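4.2 Connecting the Water Supply

Read Section 4.1 before starting. The Adano inlet kit contains two hoses, four rubber washers, and one mesh filter.

1. Close the shutoff valve and open the nearest faucet to release pressure in the line.
2. Place a rubber washer in each end of the hose. Do not reuse washers from an old hose.
3. Screw the straight end of the hose onto the valve by hand, then tighten a quarter turn with pliers.
4. Insert the mesh filter in the appliance inlet with the handle facing out.
5. Attach the elbow end to the inlet. Tighten as in step 3.

CAUTION: Do not use thread tape on the plastic inlet. It can crack the fitting.

6. Open the valve slowly and check both joints for drips. Wait 20 minutes and check again.

NOTE: Where a Flovness leak sensor is installed, set it on the floor below the valve with the contacts facing down.

4.3 Leveling

1. Loosen the lock nuts on all four feet.
2. Push the appliance to its final position. Leave a gap of about 2 inches at the rear for the hoses.
3. Place a level on the top panel, first side to side, then front to back. Turn the feet until both readings are level.
4. Tighten the lock nuts against the cabinet.
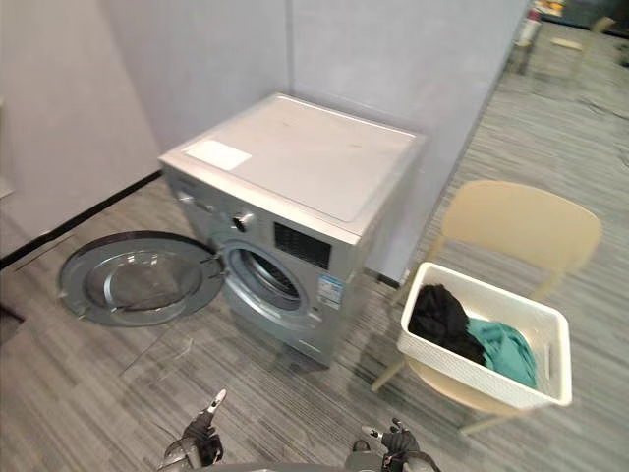
5. Press down on opposite corners. If the cabinet rocks, repeat steps 1 through 4.

CAUTION: Do not place wood or cardboard under the feet.

Recheck the level after the first month of use. Replace the inlet hoses if they show bulges or cracks.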